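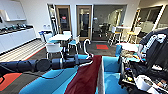 How much power do I need to ask for when booking a hall for a company party with a DJ, lighting and a caterer? The venue (Saavedra) gives 2 standard circuits in the main room and charges extra for anything above that. We expect 687 guests across the evening.

Pilar Mansilla
2 min read

Work it out from the loads, since guest count tells you very little. Get a written power sheet from every supplier, listing watts per item and plug type. Add the figures for everything that will run at the same time, then keep each circuit under 80 percent of its breaker rating. A 20 amp circuit at 120 volts is 2,400 watts on paper, so plan on 1,920.

Catering is normally the problem. One hot cabinet can use most of a circuit by itself, and coffee urns are nearly as bad. Put those on their own feed. 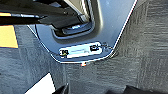 Sound and lighting should also be kept apart where possible – dimmers on the same circuit as the amps can put a hum in the speakers. LED fixtures draw far less than the older lamps, so ask the lighting company which type they are bringing.

Gaso

Agree with the above. Ask the venue for a panel schedule too. Two outlets on different walls may be on the same breaker, and the floor plan won't show it. We had 17 outlets in one room and most of them went back to a single panel.

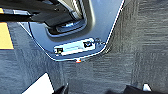

If the total is still too high, price a temporary distribution box against the venue's surcharge. Ask who connects it. Many halls allow only their own electrician to do the tie-in, and that is billed by the hour with a minimum.

Willari

just rent a generator, we did in July and it was fine

Comments

Arkent: A generator has to sit outside, so check cable length and the noise rules after 10 pm.

Pilar Mansilla: Caterer's sheet came to 19 amps for the urns alone. Asking for a third circuit.

Gaso: Ask for four.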